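Prurnoneck Robotics Club: what the clothes folding group is doing

By Babita Tiwari

Many members asked me at the last meeting what the clothes folding group is doing in the back half of the term, so I promised to write it down for the newsletter. I am the one who keeps the notes for this group, together with Ankit Dixit, who looks after the software.

We are 11 members now. In August we were only six, and two of those came mostly for the soldering. The group is preparing for the household tasks day at Trokton, where each club must show a robot arm that can pick up a piece of clothing, lay it flat and fold it. The clothing is chosen by the organisers and we do not get to see it before. For this reason we decided early that we should not practise only with T-shirts, even if the T-shirts are easier and everybody has plenty of them.

The arm learns from examples which we record by hand. A member holds the gripper, does the task slowly from beginning to end, and the recording goes to the club computer the same evening. At this moment we have 3,821 recordings. Ankit has checked all of them and took out the ones where the person stopped in the middle to answer the phone (please, put it on silent). The folder with the good ones is called Woton and it is on the shared drive. Please do not rename it again.

The first training was made with towels and it went well. The second was with shirts, and there the arm had a habit of taking the collar and the sleeve together, so we had to record the sleeves again from both sides. I think it was worth the trouble. In our last test with shirts the arm finished 18 folds without help, and the colour of the shirt made no difference, which was our big worry in the beginning.

Some practical points. The small gripper goes home with a different member every week, and the list is on the door of the club room. If your name is on the list and you cannot take it, tell Ankit before 5 p.m. so he can ask the next person. Charge the battery overnight. Before you start, wipe the pads with a dry cloth only, never with cleaning spray. The new instruction sheet by Tzavaras has 63 steps, which I know is a lot, but most of them are short and you will do them from memory after one evening.

We also still need bigger clothes with long sleeves. If you have an old bathrobe or a raincoat at home that you do not wear, bring it to the club room and put it in the box under the window with your name on the label.

Padded jackets are our subject until the end of term, and they are much harder than shirts. The filling pushes back when you press on it, and a sleeve does not stay where you put it. With a quilted jacket like the teal one on the penguin blanket, I would straighten the bunched left sleeve first and leave the front for later. Be careful also around the zippered pockets, where the metal pulls can catch on the pads. Ankit would like every jacket recorded on at least two different surfaces, and a bed is fine for one of them.
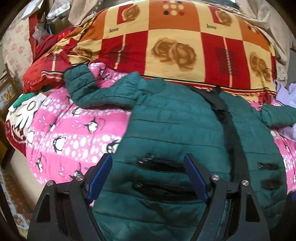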